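Writing House Rules for Two-Armed Tabletop Work, and Trying Them Out in Simulation First

If you have been following along with the Zellik lessons, you already have a robot that can reach a table, and you have probably found that reaching the table is the easy part. The longer job is deciding what the thing is and isn't allowed to do once it gets there. I put this page together after a long Wednesday with Aoi Maruyama, who writes the practice rules over at Kundlow and who is a good deal more patient than I am (thank you, Aoi!). It covers how we write house rules for two arms sharing one table, and how we check them in a simulated room before anybody tries them on hardware.

One note before you start. House rules sit on top of your formal risk assessment and whatever safety standards apply where you work. They don't replace any of that, so please do that part properly first.

Step 1. Name the sides, and stick with it.
Left and right always mean the robot's left and right, in the rules, in the logs and out loud. We lost most of a morning at Kinden to two people politely meaning opposite things.

Step 2. Give each arm its own ground.
Draw a line down the table and write down which arm works on which side. Leave a strip in the middle that only one arm may enter at a time, and have the arm that wants it ask for it. Our strip is 12 centimeters wide, and yours may need to be wider if your grippers are bulky.

Step 3. Set a hover height.
Every move from one spot to another happens at hover height or above, and an arm comes down only over its target. We use 8 centimeters over the tallest item on that side. Write the number in the rule itself, so that people don't have to go hunting through a settings file for it.

Step 4. Run it in simulation, from the robot's own viewpoint.
Overhead views are lovely, but they flatter you. Go through the run as the robot sees it, tilt and all, and stop at any moment where both arms are near the table.

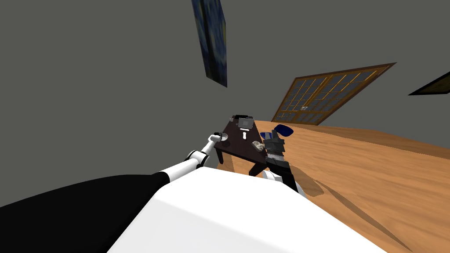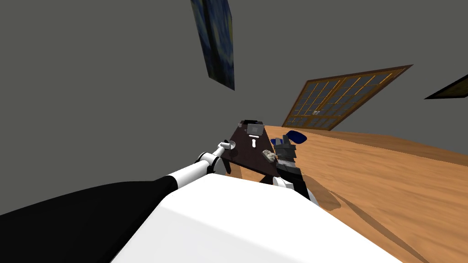
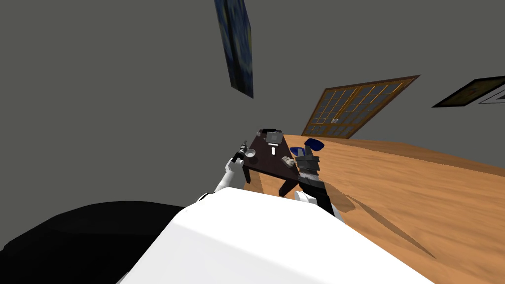
Simulated room, both arms at the table, one toward each side.

At every stop, ask the same questions and write the answers down, even the boring ones. Is each arm on its own side? Is anything close to an edge where a sleeve of a gripper could nudge it off? Could you tell, from this view alone, whether an item is held or only nearby? If you can't tell, mark it "unclear" and go look at the contact log. Please don't guess. I've guessed, and I ended up rewriting a whole report for Arnar Lund, who was very nice about it.

Step 5. Decide what happens when something goes astray.
An item on the floor needs its own rule. Ours is that both arms stop, the run is marked, and a person decides what comes next. The arms never go after it on their own, however tempting that looks in a demo.

Step 6. Repeat before you sign.
We ask for 40 simulated runs with the items moved a little each time, and 3 clean ones in a row at the end with no "unclear" marks left over. If you change a gripper, a height or the layout of the room, you start the count again. Yes, I know. Put the kettle on.

Step 7. Keep the rules to one page.
Print them, date them, and put the name of the person who can change them at the bottom. The Dufour template has a box for this, though a plain sheet of paper will do nicely. We look ours over every September and usually find one rule that has quietly stopped matching what people do, and then we sit down together and fix either the rule or the habit.

If you're moving on to real hardware next, read the lesson on reduced-speed trials before you switch anything on, and bring your one page with you.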